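Former premier's remark on donors brings sharp reply from Zisside

Comments were made during a public talk on trust in government.

Former premier Octavio Llanos has said that the government now in office in Zisside "owes its majority to two companies and a very good mailing list", in his strongest words about his successor since he left politics.

Mr Llanos was speaking at a public talk in the Honkanen Hall in November, in front of 300 guests. The evening was organised by the Tirico Forum, which holds a series of talks on public life each year.

He was asked by the moderator, Seija Saarinen, whether he accepted the result of the last provincial election. He answered that he did, and that the votes had been counted correctly.

"The counting was fair. I have never said something else," he said. "What came before the counting, this is what I would like somebody to look at."

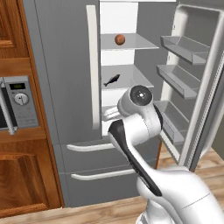
An open refrigerator with a small round object, resembling a fruit or an onion, on the top shelf.

Ms Saarinen then asked him if he meant that Premier Dexter Blackwood had broken the law. Mr Llanos was silent for a moment and said that he would leave this question to people with a law degree. Part of the audience laughed. He did not laugh himself, and added that a law can be respected and still be a poor law.

Under the present rules in the province, a company may pay for advertisements on a public issue without being registered as a supporter of a party, as long as no candidate is named. Mr Llanos argued that this exception was written for small associations and local clubs, and that large firms have learned to use it. He did not name the two companies during the talk. When reporters asked him at the door, he said they could read the public register of advertisers as well as he could.

The office of the premier replied the same evening. In a short statement, Mr Blackwood said he had respect for the long service of Mr Llanos, but that the remark was "unworthy of a man who signed these same rules into law". The statement pointed out that the exception dates from the second term of Mr Llanos, and that his own party made use of it.

This last point is correct. The rules were passed seven years ago, when Mr Llanos was premier, and his labour minister at that time spoke in favour of them. Mr Llanos was asked about this during the talk as well, by a student in the audience. He said that he regretted his signature and that he had been advised badly, but that the advice was his to refuse.

Samira Nasrallah, who leads the opposition in the legislature, was more careful. She said that she had not heard the whole talk and would not comment on single sentences from it. She confirmed, however, that her party will bring a motion in the coming session to have all issue advertising declared, with the name of the payer and the amount. A similar motion was defeated by two votes last spring.

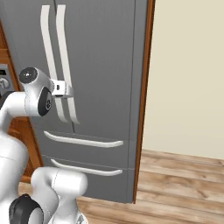

The motion is expected to follow a proposal by Nantana Inthanon, a lecturer in public law at Jaton College, who has studied the advertising rules of several provinces. In her opinion the present register shows too little, as it lists the names of advertisers but not what they have spent. She compared it with a big grey refrigerator with its two upper doors shut and both drawers below pushed in – one can see the handles, she said, and one still knows nothing about the dinner. Her proposal would oblige an advertiser to report the cost of each campaign before voting day, and to keep the records open to the public afterwards.

Ms Inthanon did not want to take a side in the dispute between the two men. She said that both governments had the opportunity to change the rules and that both of them left the rules in place.

Members of the governing party did not say if they would support such a change. One of them, who asked not to be named, said the caucus had not discussed it and that he would be surprised if it came to a free vote.

Mr Llanos has no plans to return to politics. At the end of the talk he was asked whether he would campaign for Ms Nasrallah, and he said that she had not asked him. A recording of the evening will be made available by the Tirico Forum.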